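The packing corner at Dreltamness is open to members every evening until 8. Most questions we receive are the same ones, so I have written the answers on this page. If your question is missing, leave a note for me or for Everett Lindgren at the front desk.

Wálter Bermúdez

# Packing corner: frequent questions

## Before you pack

**Do I need to reserve the table?**

Only if you want it for longer than one hour. For a short packing you can come directly. In February, before the trip to Birari, the corner is very busy and we ask everybody to reserve.

**What should I bring with me?**

Bring the bag, and bring all the things which will go inside it. Many members come with the bag only and want advice about the space. It is difficult to give this advice without the things. Clothes can come unfolded, we have the place for folding them.

**In which order do I put things on the table?**

Put the clothes in the middle, flat things such as notebooks at the left side, and hard cases at the back. The hard cases do not need any preparation, so they can wait there until the clothes are ready. Please do not put a drink on the table, also when it has a lid.
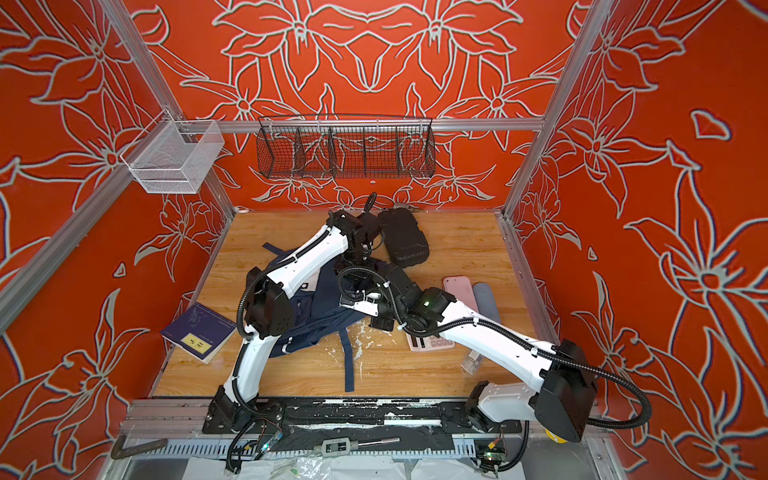
## Clothes

**How do I fold a garment with straps?**

Lay it with the front side down and bring both straps to the inside before the first fold. If a strap stays outside, it catches on zippers later. Then fold the long sides to the middle, and at the end fold from the bottom to the top.

**Is it better to roll or to fold?**

For thin knitted things I roll. For a garment with trim I prefer folding, the trim keeps its shape better. Everett rolls everything and his shirts look good too, so you may choose.

**My garment is very crumpled. Must I iron it first?**

No. Shake it two or three times, spread it with the flat hand from the center to the sides, and fold. You can iron when you arrive.

## Notebooks and cases

**Where does the notebook go in the bag?**

Against the back panel, standing, with the spine down. In this position the corners do not bend. While it is waiting on the table, push it in completely so that no corner is over the edge. People pass near and take it down with the sleeve.

**Can I put small clothes inside a zippered hard case?**

Yes, if the case is empty and the zipper closes without force. Socks are good for this. If you have glasses or cables in the case, leave it for them only.

**What are the wire baskets for?**

They are for the small things you take out of your pockets while you pack. The long basket has compartments, so keys and coins can stay separate. Please empty your basket before you leave. We keep forgotten things for 4 weeks and after this they go to the front desk of Taipe House.

## Backpacks

**Which pocket should I fill first?**

Always the main compartment. When a full front pocket presses inside, the main one loses space and you will think your bag is too small. Mesh pockets at the front are for light things that you need during the way, for example a scarf or a snack.

**Can I pin a name tag on the reflective strip?**

Please do not. The strip should be free so that it can be seen at night, and a pin makes holes in it. If your bag has a small ring at the side, tie the tag there.

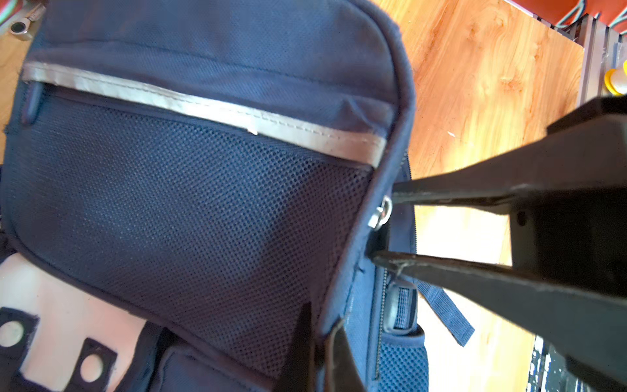
Page 2

**What do I do with the loose straps?**

Pull the strap through the adjuster until the bag sits well on your back. The rest of the strap you can roll and hold with an elastic band. We sell a packet of elastic bands at the desk for 99 cents.

**Is the mesh side pocket strong enough for a bottle?**

For a small bottle, yes. Look first at the rim of the pocket. If the rim is stretched, the bottle can fall when you bend forward, and then it is better to carry it inside.

**How do I clean a mesh pocket?**

Turn it to the outside if it is possible and brush it with a dry, soft brush. For stains use a little soap with cool water. Let it dry open, and do not put it on a heater.

**My zipper is hard to move. Can you help?**

Often there is only a thread in the track. Look for it with good light and pull it out slowly. On a metal zipper you can also rub a candle a little over the teeth. If a tooth is broken, we cannot repair it here, but the sewing group Cellulbridge meets upstairs and they accept bags.

**How heavy may a packed bag be?**

This depends on the person. The scale under the coat hooks is free to use. Over 400 bags were weighed on it last year, and the most frequent mistake was books. Take out one book and try the bag again.

**May I leave my packed bag until the next morning?**

Yes, on the shelf behind the front desk, with your name on it. Ask Everett for a tag. We open at 8 in the morning, and bags for the Birari bus should be collected before the driver comes.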